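We use cookies to remember your settings. Accept | Manage

Notes from the Refurb Bench

The bench at Saha is set up for desktop towers again this month. We have 84 on the list before the end of April, most of them from the Wistex offices, and each one gets the same check before it goes back out.

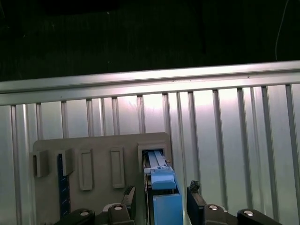

By Neil Ostrander

Work starts on the slatted metal top. Small parts go on the gray plate, so they don't slide into the grooves — I have lost enough screws that way.

Towers get opened lying on their side. I check the power leads first, then the memory, then the drive cables. If a cable is stiff or the plug feels loose, it gets swapped.

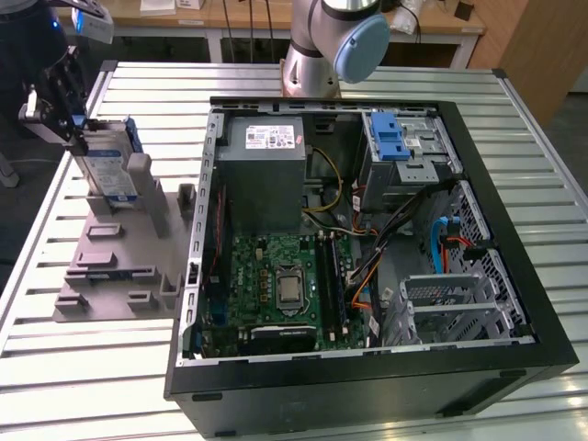
Tower open on the bench, drive caddy standing in the plate at left.

Drives are wiped and tested one at a time. A full pass takes about 25 minutes on the small ones and most of an afternoon on the 1000 GB ones. Anything that fails goes in the scrap bin.
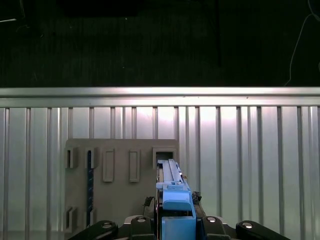
Parts trays are next on my list. The Volix ones we bought last year are too deep for fingers. I would like more shallow holders like the two empty upright frames on the plate, with one set at each end of the bench. If you have spares, bring them by on Wednesday.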